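Last updated: February

My budget for the whole setup was $2000 and I had every dollar of it spent in my head before I'd even measured the bench. Don't do that! The arms are what you daydream about, but it's the dull stuff around them that eats the money – cables, clamps, something to cover the table, a bin full of things to practice on.

So write the job down first. Mine was household bits and bags, which meant two arms. One arm can push a bag around all day, but I wanted one to hold while the other pulls, and that doubled my list in a hurry (grippers, sensors and cables all come in twos as well). If your job is moving solid things from here to there, price a single arm and keep the change. 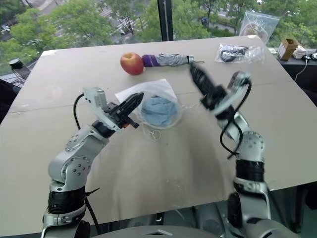
Bag practice, with the apple and umbrella waiting at the back.

I cover the tabletop with plain cardboard and I'd do it again. It scuffs, you swap it, and it costs next to nothing. Put zip ties on the list too, and buy your cables longer than you think. I went short the first time and had to order the lot again from Vunton.

For practice items, go through the kitchen drawers before you buy a thing. Clear bags, string, a cloth, a piece of fruit. Tomos Gwynne talked me out of a boxed set of test shapes and I'm so glad he did.

Two more for the budget. Ask about spare gripper fingers when you get the quote – Rivum wanted up to 16 weeks for mine, so now I order a set ahead. And leave a bit of cash unspent until you've run the thing for a month, as your list will look very different by then. Mine had a second lamp on it and a better chair.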